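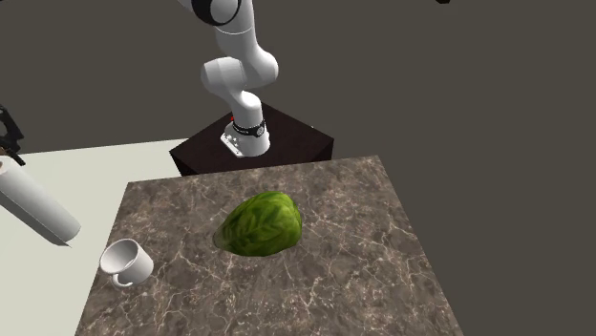

Rurkell has published a revised setup procedure for its kitchen handling cell, a simulated workstation used to test pick-and-place routines before they are loaded onto hardware. The revision, numbered 3 and dated 17th September, replaces the February procedure and changes the order in which the arm mount, the countertop and the wrist view are aligned. The arm's base flange, bolted to the top of the dark pedestal behind the marble counter, is now the only reference point for the cell. All other positions, including those of loose items such as the lettuce and the mug lying on its side, are measured from it.

Under the February procedure the near corner of the countertop served as the origin. Anneli Saarela, who maintains the cell at Rurkell's Ernau office, said the corner moved whenever a different counter model was loaded, and the arm offset then had to be entered again by hand.

"People would swap the slab, run the job and get a grasp that was 3 mm out," Saarela said. "The arm was fine. The offset belonged to the old slab."

The fault came up during a batch of 1,017 runs on a paper towel roll. The fingers closed off center in a group of consecutive runs, and the log showed no joint error. Saarela traced the shift to a counter file that had been replaced between two jobs without a new offset entry. The affected runs were discarded and repeated.

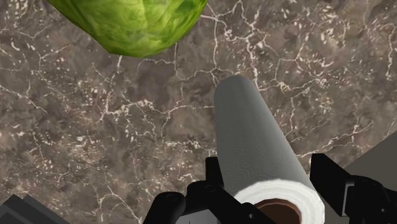
Finger alignment is now checked in a separate step, after the base has been set and before any job is started. The gripper is brought down open over a cylindrical object and stopped short of contact. The operator reads the clearance on each side from the wrist view and compares the two values. If they differ by more than the tolerance in the cell file, the wrist frame is corrected. The finger models are left alone. Earlier practice allowed either to be edited, and Saarela said two copies of the cell had drifted apart as a result.

The procedure also covers routine upkeep. Collision shapes for the fingers are to be rebuilt after any change to the gripper file, and joint limits are to be reloaded from the master copy at the start of each week. Low-polygon food models may stay in use for reach tests, but grasp tests on them require a finer collision mesh. Rurkell said a full setup under the new order takes about 95 minutes on a clean installation. A counter change alone requires only the finger check.

Iletti, the scripting tool that loads the cell, has been updated to refuse a job when the base reference is missing. The previous version issued a warning and continued. Cells built with the older Bustos loader are not covered and must be converted first. A conversion script is included in the release, along with a blank offset sheet and the revised cell file.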